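Gallby Futures Account
Reading time: 2 min

The Gallby Futures Account is offered by Skileck to individual clients who wish to trade exchange-listed futures on grains, metals and interest rates. The minimum opening deposit is $700. Accounts that fall below $600 at the close of a trading session remain open, but no new positions may be entered until the balance is restored.

Clients place orders through the Grostard platform, on a desktop computer or in a web browser. The standard package includes delayed charts, daily statements and stop orders. Live price data is available for $39 per month and is billed on the first business day.

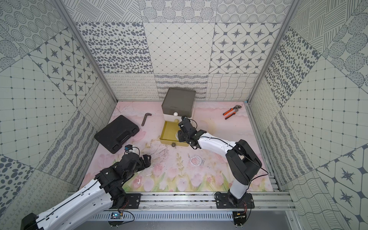 Margin requirements are set by the exchange and may be raised by Skileck without prior notice when markets are unsettled. Current requirements are shown on the order ticket before an order is sent. Clients are responsible for keeping enough funds in the account at all times. Positions that are not properly covered may be closed by the trading desk, and any resulting loss is charged to the account.

Withdrawals requested before 2:00 p.m. Central Time are processed the same business day. A wire fee of $10 applies to each outgoing transfer. Transfers to a linked bank account are free of charge. 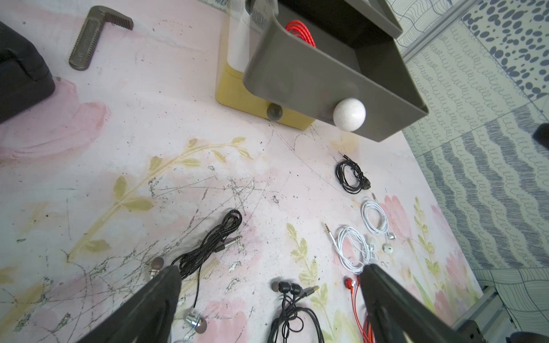

Can an existing Kostiuk account be moved to Gallby?

Open positions and cash may both be transferred, provided that the name and tax number on the two accounts match. The transfer form must be signed by every account holder. Trading in the Kostiuk account is suspended while the transfer is in progress.

Futures trading involves a substantial risk of loss and is not suitable for every investor. Losses may exceed the amount deposited.

Related products
Gallby Joint Account
Grostard Live Data Package
Kostiuk Options Account
Margin Schedule, February

Contact Skileck | Terms of Business | Copyright Skileck. All rights reserved. | Back to top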